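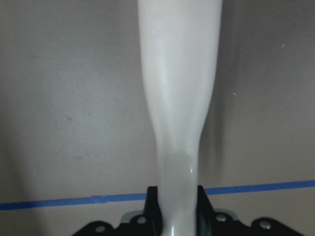
Can a robot do the chores yet? A few of them, slowly, with a person standing by.

We went to the open day at Vuser's shop in Ladlow on October 13, 2021. The arm there had two black fingers and was set to picking things up and holding them. Smooth, tapered things are hard on a gripper, the staff told us, and they like to practice on them.

Dishes were next door. The arm put away 11 pieces in the time we were there and stopped for help on two. Folding was not shown -- maybe in May, they said.

Parking is bad. Go early and use the Lucero side.

Recent visits
Kutetti spring fair
Lucero bakery line
Ladlow tool swap

Contact us | Copyright 2021 | Back to top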